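Quantas demonstrações preciso para a manivela da cama?

Cyril Mellor
Oi, pessoal! Estou juntando exemplos teleoperados para um modelo que deve girar a manivela ao pé de uma cama hospitalar. Já tenho 30 episódios, o treino roda, e mesmo assim a mão erra o cabo de um jeito meio aleatório (às vezes por muito, às vezes por um triz). Gravo a vista da cabeça e as dos dois punhos. Preciso de mais episódios ou de episódios diferentes? 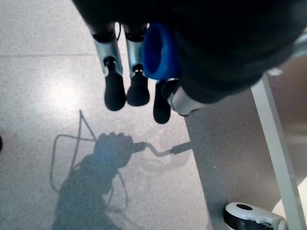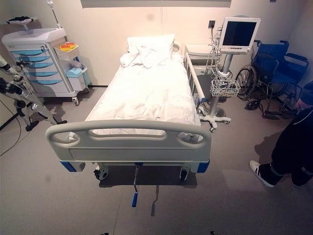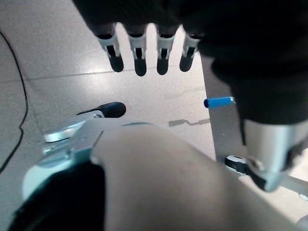
Minha dúvida maior é sobre o que variar. Até agora deixei tudo igual, só mudei a altura de partida da mão. O punho azul da manivela fica pendurado bem no meio, embaixo da peseira, e comecei todos os episódios com ela assim, na vertical. Será que o modelo decorou essa posição?

Neville Bickerstaff
Decorou, quase certeza! Passei por isso em maio com uma válvula. Para cada bloco de 6 episódios, mude o ângulo inicial da manivela e desloque um pouco a cama. E olha a sombra do braço no chão na primeira foto: se a luz for sempre a mesma, a rede pode se agarrar nela. Varie as lâmpadas também. Ah, e guarde as tentativas que falharam, numa pasta separada.

Stirkdale
grava mais. a gente só viu melhora depois de 3000

Urkport
3000 iguais não servem pra nada, fico com o Neville. Confere também se as câmeras estão sincronizadas, aqui o atraso era no punho e levei semanas pra achar.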